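Section 4. Setting Up Your Locker

Okay, you've got your key from the front desk and you've found the locker room. I'm Marisol Sandoval, I wrote most of this guide, and I've had a locker at Fladesa longer than I'd like to admit, so I'll walk you through it the way I'd do it myself. Set aside ten minutes the first time. After that you'll be in and out before your coffee gets cold.

Before you start

You'll need your key ring (two keys, both the same), the paper tag that came with it, and whatever you plan to store. If you're bringing a backpack, check that it fits before you unpack everything into neat little piles. I did it the other way around and ended up carrying half my stuff home again.

4.1 Opening the locker for the first time

1. Match the number on your paper tag to the number on the door. They run top to bottom and then over, so 400 is above 401, not beside it (this gets everybody!).

2. Put the key in with the teeth facing up and push until it stops. The newer Cornavine locks are a little stiff in the first week or so.

3. Turn the key a quarter turn to the right. You should feel a click more than hear one.

4. Pull on the recessed handle with your fingers. Please don't pull on the key. I know it's right there and it's tempting, but keys bend, and a bent key means a trip back to the desk and a new lock cylinder.

Note: If the door sticks, press it in with your palm while you turn, then let go. If it still won't open, stop and ask at the desk. Forcing it will bend the door, and then it really won't open.

4.2 Packing it

I've tried a bunch of ways to do this and I keep coming back to the same one. Heavy things go on the bottom — shoes, tools, water bottles, that hardcover you swear you'll finish. Soft things go in the middle. Anything you grab every day goes right at the front where you can reach it without kneeling.

1. Wipe the inside down with a dry cloth. Previous users leave crumbs. I once inherited most of a granola bar.

2. Put your shoes in heel first, side by side.

3. Hang your jacket on the hook and tuck the bottom in so the door doesn't catch it.

4. Slide your bag in last, with the straps facing the back. If the straps face you they'll flop out every single time you open the door, and you'll end up shutting one in the hinge.
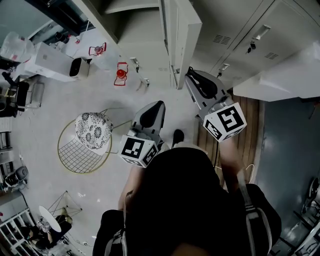 5. Close the door gently and turn the key back to the left before you take it out. Give the handle one small tug to make sure it caught.

Caution: Keep the vents clear. Don't tape photos or schedules over them, and don't stuff towels up against them from the inside. Damp gym clothes in a locker with no airflow get nasty in one afternoon, and your neighbors will smell it before you do.

4.3 The floor in front

We share this space, so a few house rules. Leave the walkway open. Bags and shoes can sit on the floor while you pack, but they go back inside or go home with you when you're done. If you're charging something, coil the extra cable and push it to the side so it doesn't catch anyone's foot. Wet umbrellas go in the stand by the door, please, and stay off the wood — those boards were refinished in April and I'd love for them to stay nice a while.

The wood gets Brindance floor soap, one capful to a bucket, and the mop should be wrung out well. The speckled part of the floor can take plain water.

4.4 Keys

Hang one key on your own ring and leave the spare somewhere that isn't the locker. You'd be surprised how many spares are locked up safe and sound behind the door they open.

If you lose one, write down your locker number and call extension 753. A replacement takes a day or two. Don't have a copy made at the hardware store, even a good one. The cheap blanks wear down fast and get stuck.

When you give up the locker, empty it, wipe it out, and hand both keys in with the tag. Padlocks from the old Chávez cabinets don't fit these doors, so you can turn those in at the same time.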